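Home | Newsroom | Products | Test Notes | Careers | Contact

We use cookies to remember your region and measure traffic. Accept | Manage settings

Drencombe publishes hand-held gripper comparison, advises buyers to wait

GRUVSTEAD, 29 January 2024. Drencombe, an independent test house for automation equipment, today released its comparison of hand-held grippers used to record manual tasks for robot training. The short version is that the results do not support most of what is claimed in the sales literature, including some of what our own client hoped to hear.

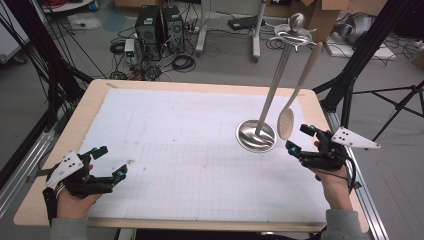
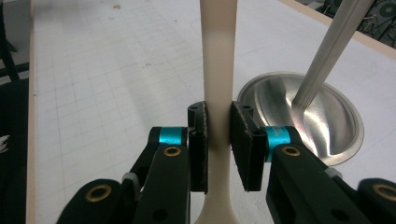
Kitchen utensils at the bench, with the hand-held grippers.

The study was paid for by Candetel, which sells controllers and wants to know which hand-held tool it should recommend alongside them. Candetel saw the report before publication and asked for two changes of wording. We made one of them.

Four gripper designs went through the same set of pick, lift and put-down tasks, for a total of 524 recorded attempts. The headline figure is that 69 percent of attempts produced a recording clean enough to use without hand editing. We would ask readers not to get excited about that number. The operators were trained, they were rested, and they knew they were being watched. A warehouse or a restaurant kitchen offers none of that.

The gap between the best and worst design was smaller than the gap between our best and worst operator. Vendors have been telling customers for two years that finger geometry is what matters. It may matter. Our data can't show it, and we doubt that theirs can either, as not one of the vendors we contacted would share raw recordings.

"I went in expecting to rank these things," said Rosário Godinho, who led the testing. "I can rank them if you force me to, but I'd be ranking who held them that afternoon. Anyone printing a league table from a sample this size is selling something."

Thin handles were the most common source of trouble. A handle that is secure when it is picked up can still turn between the fingers when the wrist tilts, and 53 attempts were thrown out for that alone. Softer finger pads seemed to help with this in early trials and then seemed not to. We have left the question open in the report. Pad wear was not tested, and it should have been.

Drencombe also looked at whether recordings made with one tool could be replayed on an arm fitted with another. The Sotiropoulos controller, which is promoted for this purpose, handled slow movements acceptably. Fast ones needed retuning each time, and the retuning took longer than making a new recording. Candetel disputes this finding, and its response is printed in full as an appendix.

Our advice to buyers is to borrow before buying, use your own staff and your own objects, and ask for failed attempts as well as good ones. A second round is planned for August if funding is found from someone who doesn't sell controllers.

The full report is free and can be requested from the Drencombe office in Gruvstead.

Comments (3)

torquewrench_b
Finally somebody reports operator spread. We had the same thing with two grippers last year and the vendor blamed our lighting.

M. in packaging
Which wording change did you refuse? Kind of the most interesting line in here and you skip right past it.

halfstep
69 percent with trained people is worse than I would have guessed. Were the 53 included in the unusable ones or taken out first? The release doesn't say.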